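Workshop notebook, April
Bench 3, temperature logging, Skivance loggers

Started 08:40. Carrying on from the last entry, where the two older Skivance loggers disagreed by more than a degree in the same water bath. Swapped the batteries in both before doing anything else. Disagreement still there, same sign, slightly smaller. So not supply voltage, or not only that.

Set up the ice point again, properly this time. Crushed ice from deionised water, packed to the top of the flask, enough water to fill the gaps and no more. Last time there was a layer of clear water at the bottom and the probes were sitting in it, which would read high. Probes now tied together with thread, tips level, halfway down. Stirred every few minutes. Left to settle until the reference glass thermometer stopped moving.

Logger A read 0.2 high. Logger B read 0.9 low. The Antoniadis probe on the third channel was within its stated tolerance, so I am treating that one as good for now and correcting the others to it.

Then the upper point. Used the bath at 40 because we never measure anything above that here and there is no sense in calibrating where we do not work. A was 0.3 high, B was 0.8 low. The errors hardly change over the range, so a plain offset will do for both. No need for a slope term. Offsets written on tape on the back of each case and entered in the calibration sheet.
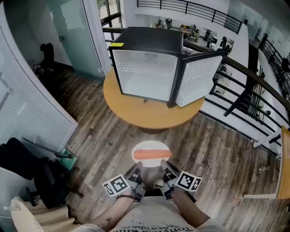 The next question is how long to leave a probe before believing it. The data sheet gives a time constant in stirred water, but most of our readings are taken in still air, where it is far slower. Moved the Antoniadis probe from the bath to room air, wiped dry, and logged at one-second intervals. It took 11 minutes to come within a tenth of a degree of its final value. The habit of waiting two or three minutes and writing down the number is plainly wrong and probably explains some of the scatter in the March readings.

Tried the same with the tip pushed into a small bottle of glycerol. Slower again, as expected, but the trace is much smoother and does not jump when somebody opens the door to the corridor. For slow drifts I prefer the glycerol. For anything with steps in it, bare probe and patience.

Long run exported after lunch. File has 3,476 rows. Of these, 8 have a blank in the temperature column and a valid time stamp. They are not evenly spaced, and the rows on either side look normal. Suspect the cable at the strain relief on channel two, which can be made to drop out by bending it. Cable marked with red tape, not to be used until remade.

The Skavolia software fills blanks with the previous value if the default import is used. Turn this off. Box is under import settings, second page, and it resets itself after every update. I have plotted the same file both ways and the filled version hides the fault completely.

To do:
Remake channel two cable, shorter, with a proper boot.
Ask Dodance for the price of a second reference probe and the lead time.
Repeat ice point on B after a few hours' rest, in case the offset creeps.
Redo the March summary with corrected offsets. Leave the old columns in, struck through.

Flask emptied, bath off and lid on at 16:50.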